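3.2 Stem preparation and vase water

Stems were recut under tap water at an angle, 2 cm above the original cut, and the lower leaves were stripped so that no foliage sat below the waterline. Each vase was filled from the same tap and left to stand before the stems went in. No commercial flower food was used in the control group. The treated group received the Gorell buffer at the strength given in Section 2.3, mixed fresh for each refill.

Vase life was taken as the period from recutting to the first of the following: bending of the neck, loss of turgor in the outer leaves, or yellowing over more than a quarter of any leaf. Observation ran for 14 days. Stems that met none of these criteria by then were recorded as censored and handled as such in the survival model.

Household vases were preferred to laboratory cylinders. Earlier work at the Waweru site used straight-sided glass, which keeps stems upright and well apart, and the resulting estimates of vase life were longer than growers' customers reported. A narrow neck crowds the stems at one height and limits air exchange over the water. The type of vessel considered is shown in Figure 4.
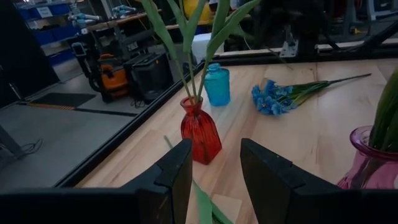 Figure 4. Ribbed red glass vase with a narrow, flared neck, holding long-leaved stems.

Neck diameter, according to Begoña Lorente, matters less than how often the water is changed, and a study that refills without emptying will mostly measure bacterial growth. We accept the point in part. Refilling without emptying was kept as the main condition because it matches what most households do, but a second condition with full water changes was added for the Flekine cultivar. The two conditions are compared in Section 4.1.

Bacterial load was estimated from water drawn at mid-depth with a sterile pipette, diluted 1,000-fold and plated in duplicate. Plates with merged colonies were discarded and the dilution repeated. Of the samples drawn, 77 gave usable plates on the first attempt. Room temperature was logged at bench height and entered as a covariate.

Last updated: 28 July 2025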